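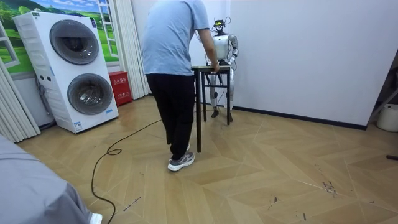 ## 3.2 Small laundry rooms and the standing table

Of all the rooms we studied, the small laundry room was the one we enjoyed most. People do a surprising amount in very little floor space! Our survey drew 913 replies, and 105 of those people also kept a laundry diary through April. Between them they logged 2,817 separate tasks, from sorting socks to folding bed sheets, and the diaries are full of lively notes on where each task took place.

Stacking the machines one above the other frees up a patch of floor, and what goes on that patch matters a great deal. A narrow, tall table was the favorite answer in our diaries. It gives a surface at standing height (a real treat after years of folding on a bed), and thin legs leave the floor under it open. Steinarsdóttir's earlier work on the Lykkegaard apartments made the same point about open floor, and we were delighted to find it again in such a different group of homes.

Figure 4 gives the layout we refer to as the Golum plan: stacked front-loading machines on the left, and a narrow table out on the floor where a person can stand up to it.
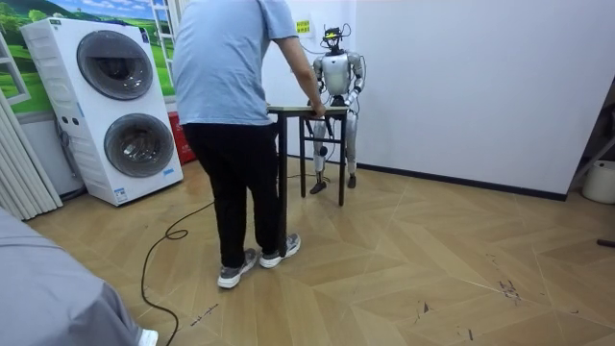

**Figure 4.** The Golum plan, with a man leaning over the table, both hands on the top.

Leaning came up again and again in the diaries. People put their weight on the table while they read a care label, waited out the last minutes of a spin, or talked to someone in the hall. We had planned to record only folding and sorting, and we added "leaning" as a code after the first 5 diaries came back. It was a very good decision. A table meant for leaning needs stiff legs, and a crossbar low down is a simple way to get them, though it does take up a little of the space where feet want to go.

Looks mattered too, more than we had guessed. Several diary keepers wrote with real affection about a patterned wood floor or a painted view on the wall, and said they lingered over the folding in a room they liked. We return to this in Section 3.3, where the Gotadon and Rurnix plans are compared for light, wall color and door swing.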